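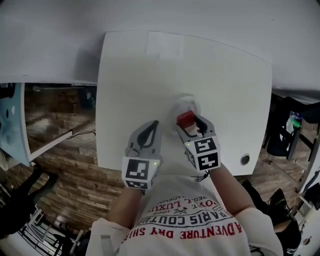
Sturudent Opens Table Activity Room at Alcantara

ALCANTARA, 30 Sep 2019 – Sturudent today announced the opening of a table activity room at its Alcantara site. The room is intended for small-object work at a table, including sorting, stacking and the placing of colored blocks, and will be used by adult learners enrolled in the Pleltside program.

The room has a wooden plank floor and white walls. Work is carried out at square white tables with rounded corners. Each table has a grommet hole near one edge so that cables can be led down to the floor. White was chosen for the tabletops after a trial in July, in which participants reported that small colored pieces were easier to find on a plain surface than on a patterned one. Clear lids and trays proved harder to see on white, and colored trays have been ordered for the sorting sessions.

Furniture for the room was supplied by Drudero under a two-year agreement that covers delivery, assembly and the replacement of worn parts. White storage units are also included in the agreement.

Sessions last 50 minutes and are limited to seven participants. Each session begins with single blocks, which are picked up, moved and set down at a marked place on the table, and continues with sets of mixed shapes. Materials are returned to storage at the end of every session. Sturudent expects around 70 learners to use the room during its first term.

"The Alcantara room gives our learners a quiet place to practice and enough table space to do it well," Sturudent said in a statement. "We thank Drudero for completing the work on schedule."

Enrollment for the first term is open to current Pleltside members. Places remaining after the first two weeks will be offered to the public. Requests for a visit may be made at the Alcantara reception desk during opening hours.

About Sturudent
Sturudent runs adult learning programs in practical and craft skills. Pleltside is its program for adults returning to study.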